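Gripper budget, buy now or wait till April?

draltow_dan
So I've got money for 10 sim seats or one real arm, and I keep going back and forth! Nedmont quoted me 12 weeks on the arm.

ullavum
Get the arm. Sim kitchens are fine for reach tests but you'll still need hardware.

tilebiter
Disagree, I'd take five seats first and bank the rest (spare fingers cost a fortune). My kitchen run, both fingers open, marble wall close on the right:
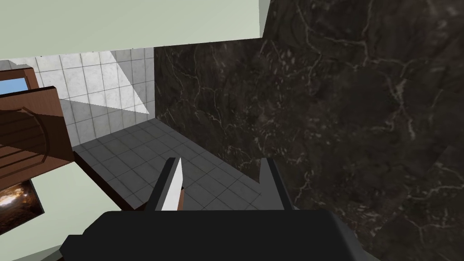 Filed under: Simulation > Purchasing

ullavum
OK, pretty, but I'd still call Nedmont Monday.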